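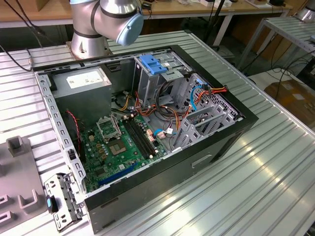

**Ticket 871: right arm stops during cable unplug step**
Cell: Trundetti disassembly bench
Opened by: Edgars Lukoševičius
Status: open, waiting for Latrice Crenshaw

The right arm goes into protective stop when it comes down into the computer case. The message is "force limit, wrist". The left arm has no errors. I restarted the controller two times and the fault came back on the next cycle.

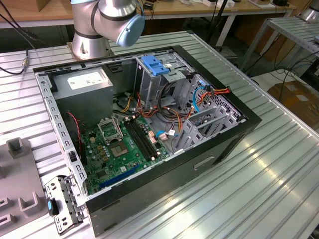 I then checked the payload setting. It was still the value from the old gripper, so I changed it and ran the zero routine again. Speed is now at 90 percent for both arms. The stop comes less often, but it is not gone.

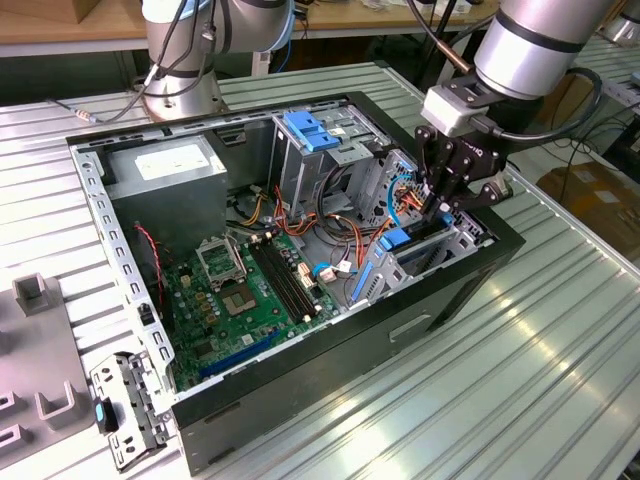
Latrice asked me if the approach path can be the reason. I think yes. The drive cage is very close to the wires that the fingers must pinch, so a small error in the path can push the hand against metal. I will move the approach point up to 400 mm above the bench and teach the last part again at slow speed. Please do not change the force limit before this test.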